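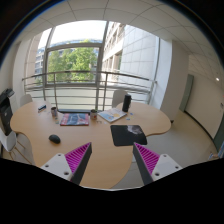 Pokwood Tabletops: README

Welcome! Pokwood Tabletops is a collection of pictures of ordinary work and meeting tables with ordinary stuff left on them. Mugs, magazines, mousepads, the lot. If you care about how people really use a shared table (we care a great deal!), there is plenty in here to dig into.

What's in it

300 pictures, each one looking at a tabletop and whatever happens to be sitting on it. 279 of them have a finished object list. The remaining 21 are included without one, and we'd love help with those.

We picked tables with some character. The light wooden one at the top of this page is a favorite of mine, with its rounded lobes left and right, almost like a kidney. A shape like that changes where things go. There are no proper corners to push the clutter into, so mugs and magazines drift toward the middle and the back, and a mouse can end up on bare wood with the mousepad well off to the other side. I could look at that sort of thing all day.

Folder layout

pictures/ the pictures, numbered 001 to 300
lists/ one plain text file per picture, same number
tables.txt a line or two on each table: shape, color, surface
changes.txt what we fixed and when

How the object lists work

One object per line, most general name first, then anything that helps tell it apart. A few lines from the list for the kidney table:

mouse, black, front left, on bare wood
mousepad, dark, smoky grey-white pattern in one corner
magazine, dark blue cover with red and light blue
magazine, white and light blue cover, yellow shape
mug, white, reddish band
mug, grey-brown
cylinder, tall, black, unsure (thermos or speaker)
flat object, black, back edge, unsure (tray or closed laptop)
small object, blue, far back left, unsure (stapler or case)

Note the word "unsure". Please use it! Laimutė Petrauskas wrote the first set of lists and was very firm that a guess should look like a guess. A line that says "cylinder, tall, black, unsure" is far more useful than a confident "thermos" that might be a speaker. You can put up to two guesses in the brackets. If you have three, leave the brackets off.

Other house rules:

- Mugs and cups are separate. A handle and straight sides make a mug. When you can't tell, write "mug or cup".
- Positions are given as seen in the picture, so "back" means farther away from you.
- Don't type out magazine titles. Cover colors are enough.
- Use "grey", please. It's the one British spelling that snuck into the early lists and we have kept it for the sake of searching.

Good uses

Practicing object naming, studying how things spread across a curved or oddly shaped table, planning desk storage, or drawing. Godfrey Chege has been sketching from the set in the evenings and has reached number 87, and his mugs are getting really good.

Less good uses

Please don't use the lists to work out sizes. We never measured a thing. They also won't tell you how tidy people are in general, as we chose the tables we liked and skipped plenty of others. Plain rectangular desks are badly underrepresented, which is entirely my fault.

Known problems

Early lists sometimes say "book" for a thick magazine. Shadows were listed as objects twice (fixed in November). The color words for wood are a mess: beige, tan, light and pale all get used for much the same thing, and I'd welcome a better scheme.

Adding to it

Pick one of the unlisted pictures, copy the layout from any finished list, and send it in with your name so we can add you to the credits. Short lists are fine. Corrections to old ones are very welcome too, even if it's a single mug.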